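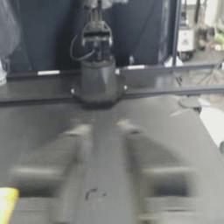

Miroslava Kubíček wrote to us in December that a play kitchen lives or dies by its plates. Fair enough. We started with plates.

About Clerkska

Small outfit, pretend food and the dishes to serve it on. Two rooms over the old Gajdoš bakery. We sort, wash, mend and lend play kitchen sets to preschools – 300 pieces on the shelves right now, a few always missing. Mostly peas.

Began when Otakar Urban bought 22 boxes of toy food from a daycare that was closing and had nowhere to put them. Otakar still does the orders. Svatopluk Ďurica does the washing and the phone, sometimes at the same time, so please let it ring.

How it works: pick a set, keep it for a term, send it back. Dirty is fine. Chewed is fine too, we just retire those. Our lunch set (the Trandlow) has 42 pieces and goes out the most. The breakfast one is called Gretetti, dont ask, Vilém picked it.

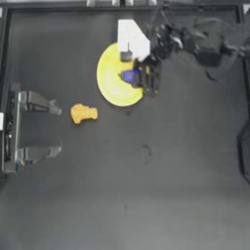

Could the food please stay off the floor, Ye-rin Ko asked after her class's first week with a set. No promises there. What helps is one plate per child and a clear table, then everybody puts things back on the plate before the next "customer" sits down. Takes 15 minutes the first time. Gets quicker.

We like plain shapes and strong colors. A kid should know what it is from across the room. No tiny parts in the sets for under threes, and no batteries in anything. 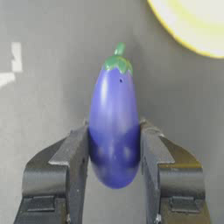 Toy eggplant, purple with a green top.

Visits: mornings are best, before ten, ring the lower bell. Returns can be left inside the street door anytime. Put your school's name on the box – last month we had three with no name and one of them is stil here.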